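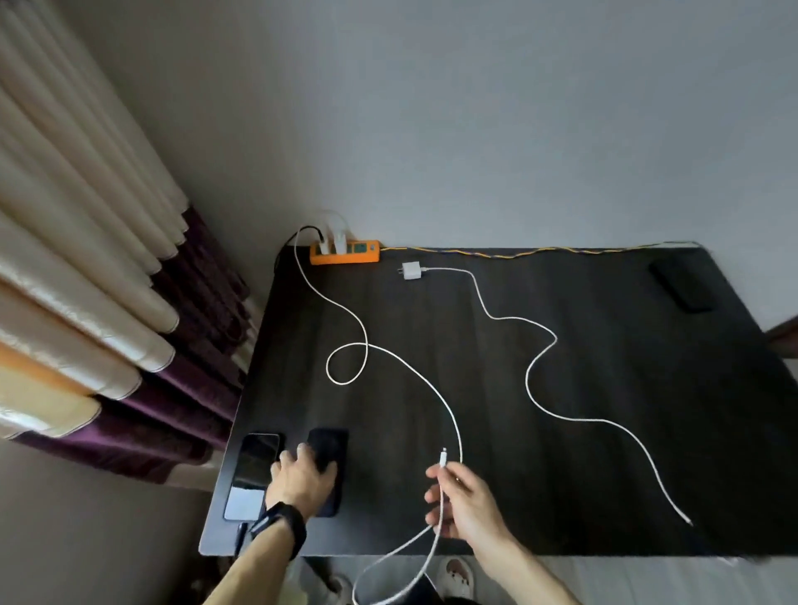

Fig. 16. Handsets and power strip on the table before connection, cable connector held in the right hand.

6.2 Charging the handsets at a shared table

This section applies to sites where the Flakari task system has replaced the printed job sheet. Jobs are now sent to each worker's handset by the Drodari scheduler. A handset with a flat battery receives no jobs, and the scheduler passes its work to the next person on the list. Charging is therefore part of the shift handover.

1. Place the power strip at the back of the table, against the wall.
2. Switch on only the sockets in use.
3. Lay the charging cables across the table top. Straighten any tight loops.
4. Hold the handset steady with one hand and bring the connector to it with the other. Do not force the connector.
5. Wait for the charging symbol. The scheduler marks the handset as "Resting" within 60 seconds and stops sending jobs to it.
6. Leave the handset on charge until it shows at least 90 per cent.
7. Unplug the handset and press Resume. Jobs start again after 2 minutes.

Note: Time spent in "Resting" is not counted against the worker's job rate. Versions issued before February did count it. Supervisors should check that the update has been installed before they read the weekly report.

Note: A worker may refuse a job sent by the scheduler. Press Hold, then choose a reason. The job goes to the supervisor's screen, where it must be assigned by hand.

Caution: Cables hanging over the front of the table can be caught by a sleeve or a passing trolley. Draw the slack back before leaving the table.

Caution: Do not run a second power strip from the first.

If the handset stays in "Active" while on charge, remove the connector, wait 60 seconds and repeat from step 4. If the fault remains, use the spare handset and report the first one to MacKinnon Support under code 16.

Revised 2024-04-23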